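January 21, 2020

Glaze tests, round two. Asmaa and I pulled the 7 tiles from Saturday's firing and, well, the celadon crawled again! Same spot too, right along the thick edge where I double dipped. Batch 230 looks much better than 75 did – smoother, and a green I'd eat soup out of.

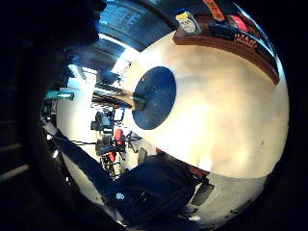 Next I want to thin the bucket a little and try a single slow dip (Fadwa swears by a count of three). Lahcen, if you read this, please don't sieve the leftover 75, I still want to try it on the dark clay. Also we're low on cones and kiln wash.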